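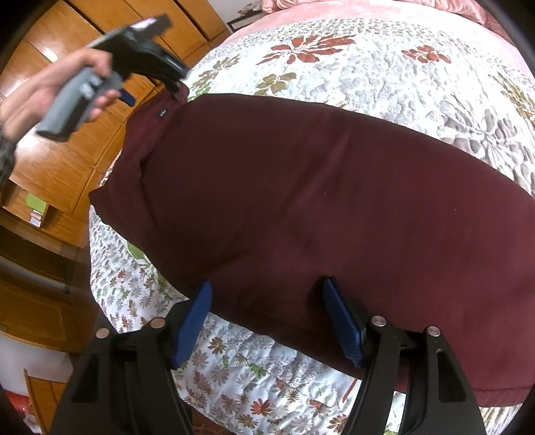

Why does my portable skip a space every few letters, even when I type slowly?

Most often it's old gummy oil in the escapement, or a mainspring wound too tight, and you should clean before you touch the spring.

Greltavden Typewriter Help Desk
Ticket 2403
Machine: Kestwood portable, elite type, 53 on the front of the serial
Opened by: Lachlan Brunton
Status: closed

Entry 1
Hi all! I picked up this Kestwood at an estate sale and I am completely smitten, except that it skips. I'll type "the quick brown fox" and get "the qu ick bro wn fox". It isn't the same letters each time. The shift works, the bell works, the ribbon reverses at both ends (a miracle, the last one I bought never did). I've brushed out the type basket and blown out the eraser crumbs, and there were a LOT of eraser crumbs. No change. Before I start turning screws I'd love to know which ones to leave alone.

Entry 2, reply from Arūnas Lill
Hi Lachlan, nice find. Please try three things and write down what you get.
Hold the carriage with your left hand so it can't run, press the release, and let it creep along to the left. Does it feel smooth the whole way or does it grab?
Type a full line of nothing but the letter n, then a full line with only the space bar.
Tell me if the skips bunch up at one end of the line.
Don't oil anything yet.

Entry 3
OK, done. The carriage feels smooth to me, maybe a bit eager. The line of n's had gaps all over the first half and then settled down nicely toward the right margin. The space bar line was harder to judge (it's a blank line, so I had to watch the pointer like a hawk) but I'm fairly sure it jumped two spaces a few times near the start.

I should confess that I did oil it. Before I opened the ticket. Just a few drops of sewing machine oil on the toothed wheel in the back. Sorry!

Entry 4, reply from Arūnas Lill
Skipping at the start of the line and not at the end makes me think of too much pull from the mainspring, as the tension is highest when the carriage is all the way to the right. But the oil has to come off first, otherwise we're chasing two problems. Mineral spirits on a small brush, work it into the escapement wheel and the dogs, run the carriage back and forth, wipe, repeat. Windows open. Keep it off the paint and away from the rubber.

Entry 5
I did the mineral spirits in the garage last night and again this morning. The stuff that ran out was the color of strong coffee, so I guess my fresh oil had loosened up whatever was already in there. Let it dry, typed a page.

Better! I typed 20 lines of n's, full width, and marked every skip with a pencil. Nine skips on the whole page, when before I'd get that many in two lines. Still all on the left side, though. I also found a Hajji repair booklet in the bottom of the case that covers the Kestwood, but the spring page has been torn out, naturally.

Entry 6, reply from Magdy Ait Brahim
Jumping in because I have the same machine. On mine the spring drum has a small worm screw underneath, left rear, and you can let tension off a half turn at a time. Hook the carriage all the way left before you start. Keep hold of the draw band! If it gets away from you it whips back into the body and you'll spend the evening fishing for it with a crochet hook. I speak from experience.
Go down a half turn, test, and stop as soon as the last skip is gone. Too little and the carriage will start to drag near the right margin and pile letters on top of each other.

Entry 7
Half a turn: four skips.
Another half turn: one skip.
Another half turn: none, but the last few letters on the line looked crowded, so I went back up a quarter. Typed two full pages of an old recipe collection at my normal speed, which is 60 words a minute on a good day and sloppy, and not a single skip. I'm so pleased!

One leftover question. The draw band on mine looks frayed where it meets the hook. Do I need to replace it right away? Unby has them listed but they're out until July.

Entry 8, reply from Arūnas Lill
It'll hold for light use. If you get impatient, braided fishing line works fine, tied with a knot that won't slip. Recheck the tension after you swap it, a new band can change things a little.

Entry 9
Went with the fishing line, borrowed from my neighbor Karim Tahiri's tackle box. Needed another quarter turn up afterward. You can close this one, thank you both!

Closed 27 May 2024, L. Engelhardt. Moved to the Escapement and Carriage folder.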